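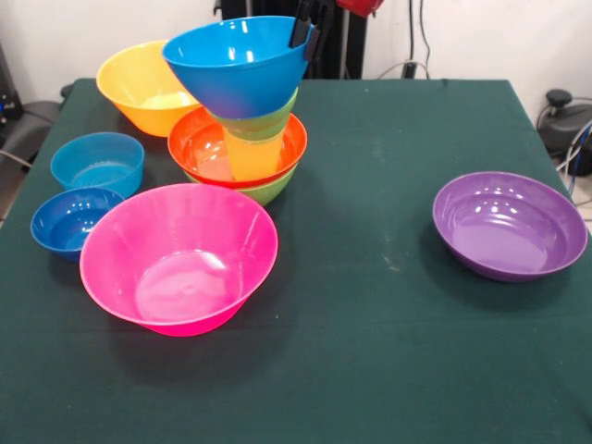 4. Sorting and stacking the bowls

Before you start, spread the green table cloth and pull it flat. The small bowls are light and they can tip over on a fold.

4.1 Take all the bowls and cups off the stack and put them on the cloth, open side up. Leave a free place in the middle of the table for the new stack.

4.2 Choose the bowl for the bottom. It must be wider than the one which comes next. A green bowl with an orange bowl inside makes a good base.

4.3 Put the cups in last. A cup can stand upright inside the top bowl, but do not press it down.

Note: The colour does not tell you the size. In the Trellden set there is more than one blue, and they are different sizes. Please compare the rims before you nest them.

4.4 Hold each bowl by the rim and lower it straight. If it sits crooked, lift it out and try again. Do not turn it with force.

CAUTION: Two bowls of nearly the same size can lock together. Do not put a knife between them. Let 30 mL of warm water run between the walls, wait 2 minutes and pull them apart gently. 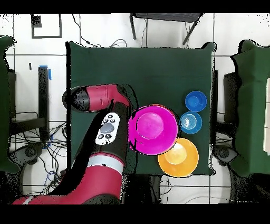 4.5 Keep the shallow pieces, for example the orange dish, apart from the deep bowls until the end. They go on a separate pile, because a dish in the middle of the stack makes everything above it lean.

4.6 Push the chairs back a little if you need to reach the far side of the table. Do not lean over the stack.

4.7 When the stack is finished, carry it with both hands, one hand under the bottom bowl. Put it on the Hullwood shelf, lower level. The shelf insert holds around 200 mm of height. If your stack is higher, make two.

Note: Wipe the cloth with a damp sponge and let it dry flat. Light scuff marks on the cloth are normal and you do not have to replace it for this.

For missing bowls or cups, please write to Genalyn Villanueva and give the colour and the width of the rim.

Section last checked: 31/05/2026, P. Manalastas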